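Does Making Your Bed Really Matter?

Grown-ups say a lot of things about beds. Make it every morning. Wash the sheets every week. Tuck in the corners or the whole thing falls apart. Some of this is good advice. Some of it gets repeated because somebody's grandmother said it, and when you ask for proof, all you get is a look.

So let's ask for proof.

First, what is a sheet for? It is a big piece of cloth that goes between you and the mattress. Your skin drops tiny flakes all the time, day and night, and you sweat a little in your sleep even when the room feels cool. A mattress will not fit in a washing machine. A sheet will. The sheet catches the mess, and then you wash the sheet. I have no argument with that part.

Now for the corners. Vlastimil Havlíček, who used to make beds at a small hotel in Greenwood, told me a bed with square corners helps you sleep better. I asked him how he knew. He said everyone knows. When people say "everyone knows," you are allowed to keep asking. Square corners do hold a flat sheet in place, and you can test that yourself by tucking one side and leaving the other side loose for a night. Whether they give you better sleep is a different question, and he had no answer to it.

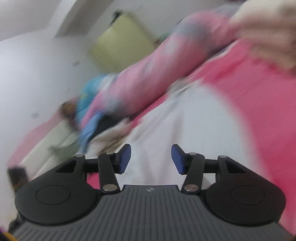

Then there are wrinkles. Why does a sheet get them at all? Cotton cloth is made of threads, and the threads are made of even smaller fibers. When you fold a sheet and press on it, or leave it squashed in a laundry basket, the fibers bend. If they stay bent, you see a line, and that line is called a crease. Heat and a bit of water let cotton fibers move again, and that is how an iron flattens them out.

Do creases hurt you? No. A big lump of bunched-up sheet under your back can be annoying, but a thin line in the cloth is only a line. Some people like a smooth bed because it looks nice. That is a fine reason. They should just say so.

What about colors? My neighbor Ramil Barredo is sure that white sheets are cleaner than pink ones. I don't buy it. White cloth shows a juice stain faster, so you may want to wash it sooner — but a pink sheet and a white sheet that were slept on for the same number of nights have both been slept on. Dirt does not check the color first.

Here is a test to try at home. Ask before you start.

Make your bed for one week, then leave it unmade for one week. Every morning, write down how well you slept, from one to ten. Go to bed at the same time on all the nights, or you won't know what changed your score. And remember that two weeks of one kid's sleep is a very small test. It can tell you something about you. It can't tell you much about everybody else.

You will probably still have to make your bed. Parents can ask for that without any proof.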